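Stelton Open-Air Film Night — Site Safety Checklist
Checked by: Ghizlane Ramadan
Event contact: Vusumuzi Motaung
Month: August

1. Screen frame and guy lines
OK. All pins in. Retighten at 6 p.m. before the cast arrives.

2. Red carpet, entrance to press pen
Needs work. Two seams are lifting near the photo wall. Tape again and check after the sound test.

3. Press pen barriers
OK. Macarena Moya wants the pen moved closer to the carpet for her interviews. Not approved — it would block the side exit.

4. Crowd limit
Up to 2000. Ticket scanners tested at both gates. Skiltero to send a head count to the radio desk every half hour.

5. Parking
637 spaces marked. Cast cars use the Ait Ali gate only.

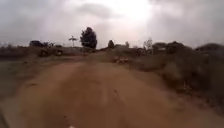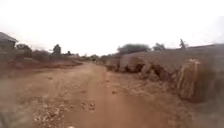

Dirt road, both views.

6. Generator
OK. Vustau supplied the fuel log. Fence is closed and locked.

7. Fire extinguishers
8 required, 8 on site. One by the popcorn stand has no tag. Swap it.

8. Stage steps
Needs work. No edge strip on the top step, and Relu Zamfir will be coming down in the dark after his introduction. Fit strip and one low light.

9. First aid
OK. Three staff from doors to close. Tent sign is too small to read from the back rows.

10. Cast trailer
Not checked. Locked at time of visit. Younes Benmoussa has the key and will meet me there at 4 p.m.

Open items: 2, 7, 8, 10. Sign-off is on hold until these are closed.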